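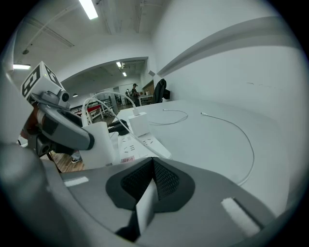

Cable bench, 1 Jul 2021

Good day at the bench! The charging table has been bugging me for months and I finally gave it a whole session. Writing it up while it's fresh, mostly so I can do the Stendivden room the same way in October and not have to think it all up again.

Starting point was the usual: one power strip, a few adapters, and white cables going everywhere they pleased. White cables on a white table, too, so you miss one until your sleeve finds it. The work itself is simple. Plug in what should be plugged in, coil what isn't in use, park the coils where a hand can reach them. I love how much there is to learn in a job that small.

Notes on the strip first. Big adapters go at the ends, always. The tall round-bodied one blocks its neighbor if you put it mid-strip, and then the next person pulls it out to make room and leaves it lying around. The small square ones can go anywhere. Black plug stays in a corner socket – its cord is stiff and wants to run straight off the end of the strip, so let it.

Cords should leave the strip on the side they're going to. Sounds obvious. I had one crossing over the top of the sockets for the first half of the session and it got in the way of every single plug I tried after that. Rerouted it and the whole thing sped up.

Coiling. This is the part I got excited about. I tried three ways:

Round the fingers: quick, but it puts a twist in the cable every turn, and a thin charging cable springs open the moment you set it down.

Over-under: lovely. Lies flat, pulls out without a knot. Slower to teach, and on a short cable you hardly get enough turns for it to matter.

Fold in half, then half again, tie in the middle: ugly, but for the short ones it wins. Takes no practice at all.

So: over-under for anything long, fold and tie for anything short. I did 9 coils in a row with the long one just to see if it got better, and it did. By the last few I was laying the loops down without looking much. Size of loop matters more than I expected. Go for a loop the width of your open hand. Any smaller and the cable fights you near the connector, where it's stiffest.

Set the coil down connector end last. If the connector is underneath, the coil rocks and unrolls itself.

Things about the table. It's a good height for standing work and there's plenty of surface, but the strip wants to slide when you push a plug in hard. Steadying it with the other hand works fine and you do it without thinking after a while. Keep it a bit in from the near edge, so there's room in front for a coil and for whatever you have in your hands.

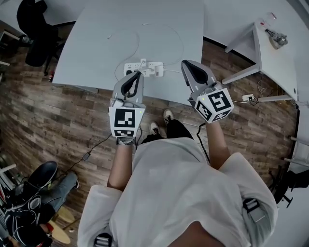 Where you stand makes a real difference too. Close in, one foot forward, and your forearms come down over the work at a nice easy angle. Standing back and reaching is what made my shoulders sore last time. I'd like to try a mat on the floor at some point.

Adapters: I went through the drawer while I was at it. The Zariņš order has enough spares in it to last us, so no need to buy more. Two of the old cube ones wobble in the socket and I've put them in the box for testing. Please don't put them back in the drawer just because they look fine!

Ties: the Dindlow hook-and-loop roll is my favorite thing in the whole room. 115 mm is the right length for a short cable, goes round twice and holds. I cut a stack of them and left them in the tray. Longer cables want a bit more, haven't settled on a number.

Labels next. The Brimirov inventory sheet is up to 2,799 lines now and every white cable on it is called "cable, white," which tells you nothing. I'd like length and both connector ends in the name. A 2,000 mm cable and a short one should not share a line. I'll do the ones from this table first and see how painful it is before anybody signs up for the rest.

Also want a strip of colored tape near each connector. Tried blue on one cable and could pick it out from across the table straight away. So simple. Need to check the tape doesn't go gummy after it's been sitting next to a warm adapter.

To do:
test the two wobbly adapters
cut longer ties, try a few lengths
something grippy under the power strip
rename the white cables on the sheet
more blue tape, and a second color for the short ones

Left the tie roll and the good scissors in the top drawer, left side.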